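Cheap Walls, Big Walls: The Print Shops Eating the Poster Business

Jun 12, 2018

Flonton, back end of the old shoe district. Second floor, no sign. You ring twice and somebody buzzes you up without asking who you are.

Inside, canvas. Rolls of it stacked along the hallway like carpet. The smell is ink and sawdust and a little bit of somebody's lunch. This is Brornis, and if you bought a large framed print online in the last year there's a decent chance it went down those stairs.

Yevdokiia Ostapchuk started the place with one printer and a lease she describes as "a mistake that worked out." She talks fast and keeps checking the door. The courier comes when he comes.

"People think it's the picture they pay for," she says. "It's the stretching. A bad stretch, you see it from across the room. The corner goes like a diaper."

She pulls one out to show me. Botanical thing, ferns, an old engraving blown up to the size of a door. The corner is folded flat and tight, staples in a row. Then a reject for comparison. She's right about the diaper.

Last September the shop shipped 549 canvases. Best month so far. Most were landscapes, plenty of maps, and a surprising number of old seed catalog covers, which she put up for sale on a whim and now can't keep in stock. Maps sell to men, she says. Seed catalogs sell to everyone.

The pictures themselves are mostly out of copyright. That's the trade's open secret. Anybody can download the same fern. What you can't download is a decent scan, and this is where the shops start to split. Some take whatever file they find and push it up to wall size. Stand close and the leaves go to mush. Others buy the actual book, or borrow it, and scan the page themselves.

Ostapchuk buys the book. Her most expensive was 1,630 dollars, a bird atlas with the spine gone. She got three good sellers out of it and is still annoyed about the rest.

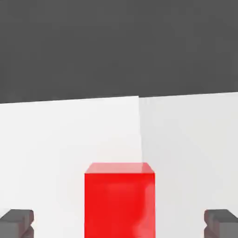 The color is the other fight. Old paper is yellow, and customers are split on whether they want it that way. Scrub the yellow out and the whites come up cold, the blues go electric. Leave it in and somebody writes to complain that their print arrived dirty. Brornis now sells both versions of its top titles, listed as "aged" and "clean." Aged wins, though not by as much as you'd think.

Reds are worst. A red that looks right on the monitor comes off the printer as brick, or as ketchup, and you don't know which until its dry. She runs a test strip for every new title and tapes it to the window. Daylight only. The lamps lie, she says.

Then frames. Across town is Bainbridge, a much older outfit, real frame shop, bell on the door. They used to do museum work and wedding portraits. Now a good part of the week goes to online orders, a lot of them from Brornis. Plain black molding, plain oak, nothing with gold on it. The guy at the counter didn't want his name used but he did want it known that the gold ones are still available.

Shipping a big frame with glass is a nightmare so mostly they don't. Acrylic instead. It's lighter, scratches if you look at it wrong, and survives a drop down a stairwell. Canvas needs neither, which explains why every shop I called pushes canvas first.

The newcomer is Vokska, which doesn't print anything. It's a listing site. Shops upload, buyers browse by wall size and room, the site takes its cut. Ostapchuk has 2 complaints about it – the cut, and the reviews. One buyer gave her a single star because the picture was "bigger than expected." The measurements were in the title.

She keeps listing there anyway. The orders come in over night and by morning there's a pile of slips on the cutting table.

So what should you look for, if you're shopping? Ask who made the scan. Ask for a photo of the back, the back tells you more than the front. Staples close together, bars that don't bow, a bit of spare canvas folded over so it can be restretched later. And measure your wall before you order. Tape it out with painter's tape, live with it for a day or so.

The buzzer goes while she's explaining all this. Courier. She's gone down the hall with a fern under each arm before I get my recorder off.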